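4. Setting Up Your Fan for Sleep and Desk Use

Kavton Small Fan Owner's Guide, revised 24 Aug 2023 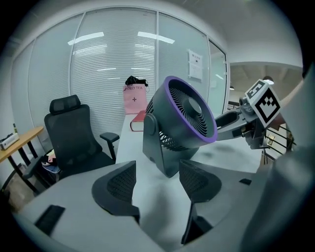 Read this section before you plug in. It is short, and it leaves out most of what the box promises. The box says "whole-room comfort." A small fan moves air over whatever sits in front of it. It will not lower the temperature of a room, and if you shut the door and leave it running all afternoon, the motor will add a little heat of its own. Set it up with that in mind and you will probably be happy with it.

4.1 Choosing a spot

1. Pick a flat, hard surface. A bed, a stack of magazines or a sofa arm will not do.
2. Leave at least 10 inches of open space behind the fan. It needs to pull in as much air as it pushes out.
3. Keep curtains, loose papers and hair away from the intake.
4. Run the cord along the back of the furniture. Do not run it under a rug.

Note: Some websites suggest setting a bowl of ice in front of the fan. We tried it. You get a cool, damp breeze for as long as the ice lasts, and then you have a bowl of water next to an electrical appliance. Please don't.

4.2 First run

1. Plug the fan directly into a wall outlet.
2. Turn it on at the lowest speed and let it run for 20 minutes. A faint new-motor smell is normal the first time. A burning smell is not. If you notice one, unplug the fan and go to Section 7.
3. Step up through the speeds one at a time. Listen for ticking or rattling.
4. If the fan creeps across the surface on high, wipe its feet and the desk with a dry cloth and try again.

CAUTION: Unplug the fan before you adjust, move or clean it. Switching it off is not enough.

4.3 Night use

The usual advice is to aim the fan straight at your face. Plenty of people wake up with dry eyes and a sore throat after doing that, then blame the fan.

1. Place the fan at the foot end of the bed, or off to one side, above mattress height.
2. Aim it across your legs or at a nearby wall so the air arrives softer.
3. Start on low. Go up a speed only if you are still warm after 10 minutes.
4. If the outdoor air is cooler than the room, put the fan near an open window, facing in. If you have a second window, open that too.

Note on "sleep mode": Several brands, ours included, have sold fans with a sleep mode. On the older Kavton models it was the low speed with the light turned off. You can get the same result with the low speed and a piece of dark tape over the light.

CAUTION: In very hot weather, do not count on a fan to keep you safe. When the air in the room is hotter than your skin, blowing it at yourself can make things worse. Go somewhere cooler. This applies most of all to babies, older adults and anyone who is sick.

4.4 Add-ons we get asked about

Scent pads. The Flillex clip-on pad fits over the grille and blocks part of it. We do not recommend it, and we could smell very little from across a bedroom.

Plug-in power savers. Brandlow sells one that claims to cut fan running costs. Suqin Feng in our test room ran the same fan with and without it and could find no difference on the meter.

Ionizers. We are often asked why we don't build one in. We have not seen test results that would make us want to charge you for it.

4.5 Cleaning

1. Unplug the fan.
2. Brush or vacuum the grille, front and back. Once a month is enough in most homes, more often with pets.
3. Wipe the outside with a barely damp cloth. Keep water out of the motor housing.
4. Let it dry fully before you plug it in.

The carton gives a motor life of 2,000 hours. That figure comes from clean fans on a test bench. A fan packed with dust will not get there, so clean it in April before the warm months start, whether it looks dirty or not.

Questions about this section go to Tonantzin Valdovinos at the Huerta service desk. Have the model number from the rating label ready when you call.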